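Chez Plukimier, la pince fait désormais partie de l'équipe

25 juillet 2019

Il y a du nouveau à l'atelier de conditionnement de Plukimier, et on avait hâte de vous en parler ! Depuis février, une partie de la préparation des coffrets est passée sur la cellule Iritz, installée par Mernari au bout de la ligne 6. Après un printemps de réglages (et quelques coffrets refaits à la main, il faut bien le dire), elle tourne maintenant sur les deux équipes.

Le principe est simple. Les opérateurs apprennent les gestes à la machine avec une pince tenue à la main, munie d'une caméra : on prend, on déplace, on pose, et le mouvement est enregistré. Pas une ligne de code à écrire. L'équipe du matin a ainsi enregistré 531 gestes, repris ensuite un par un avec Mernari pour écarter les hésitations et les prises ratées. Ceux qui préparaient les coffrets depuis des années se sont révélés de redoutables professeurs, avec des tours de main qui ne figuraient sur aucune fiche de poste.

Côté cadence, la cellule sort 700 coffrets par jour, et elle s'occupe surtout des petites pièces, celles qu'on saisissait du bout des doigts pendant des heures. Tout le monde n'était pas convaincu au départ. Les poignets, eux, ont vite voté pour ! Les postes n'ont pas été supprimés : les personnes concernées se partagent entre le contrôle, les commandes spéciales et la conduite de la cellule, avec une rotation toutes les deux heures. La formation dure 136 heures, prises sur le temps de travail, et le deuxième groupe commence à la rentrée.

Reste un vrai changement d'habitudes. Il faut apprendre à laisser faire, à repérer une prise qui se présente mal, à reprendre la main sans bousculer le reste de la ligne. Les pauses ont été décalées et le passage de consignes entre équipes s'est allongé de quelques minutes, le temps de noter ce que la cellule a bien ou mal digéré. Le cahier posé à côté du pupitre se remplit vite, et on y trouve de très bonnes idées (dont celle de changer l'ordre des bacs, adoptée dans la foulée).

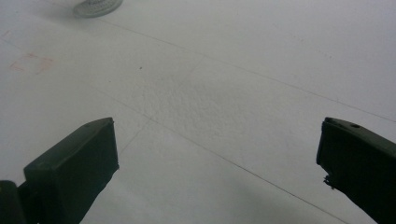

Achterberg trouve pour sa part que la rotation toutes les deux heures est encore trop longue au poste de contrôle, où l'attention baisse avant la fin, et demande qu'on essaie une heure et demie dès la rentrée. L'idée plaît aux deux équipes et sera testée sur la ligne 6 avant d'être étendue, si elle tient ses promesses, au reste de l'atelier.

Prochaine étape, les coffrets à couvercle souple, bien plus capricieux. Les enregistrements ont déjà commencé, et il reste des places pour ceux qui veulent s'essayer à la pince : inscriptions sur la feuille affichée à l'entrée des vestiaires.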